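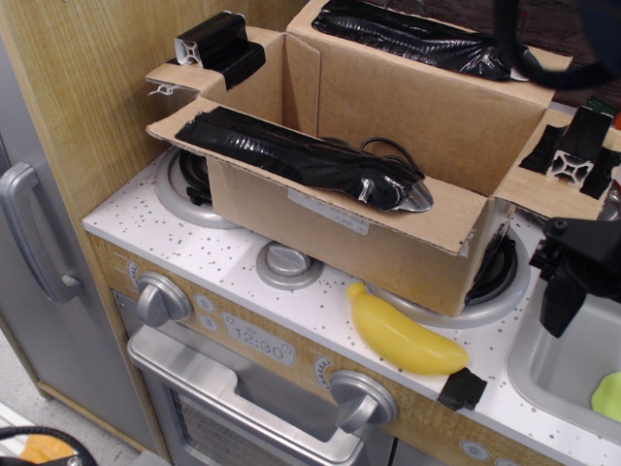 Notebook, kitchen bench, Rirkarthorpe -- 2021-01-22

Question for this week: can the arm do one small kitchen chore from beginning to end, without a hand from us? The chore is to clear the counter. Take the banana from in front of the right burner, carry it to the sink, let it go, come back. A child does this in a few seconds and does not think about it.

Setup. Toy kitchen as before, cardboard box over the stovetop. The yellow banana starts on the counter with the stem to the left and back. The small taped block next to it stays where it is and is not a target. I did not touch the knobs or the oven door in this series.

Result. We ran 105 attempts with the Clorell controller. On the straight moves I have no complaint. The difficult part is still the grasp. The banana is curved and smooth, and if the fingers close too near to the end, it turns and slides toward the edge of the counter. When the fingers close at the middle, the carry is usually fine. The drop into the basin is easy, the basin forgives a lot.

The box makes the approach narrow. The planner from Yap prefers to come over the box from behind, and with the taped parts standing on the flaps this is too low for my taste. I raised the travel height and it became slower but calm. Please do not put it back to the old value without writing it in this book.

Two things went wrong which are not the fault of the arm:
-- the tape on one flap became weak and I pressed it again by hand
-- the log stopped after 4,000 lines, so the end of the long run is missing

My opinion on the large question, for colleagues who ask me at lunch: not yet. It can do the one movement we prepared. It cannot do "clean the kitchen". If I turn the banana by a quarter, I must look at the grasp again. The Grasent people wrote in October that their machine clears a whole table, and I would like to see it with our banana.

Next: stem toward the front, same travel height, log limit removed. After this, try the 2 grasp settings one after the other on the same start position.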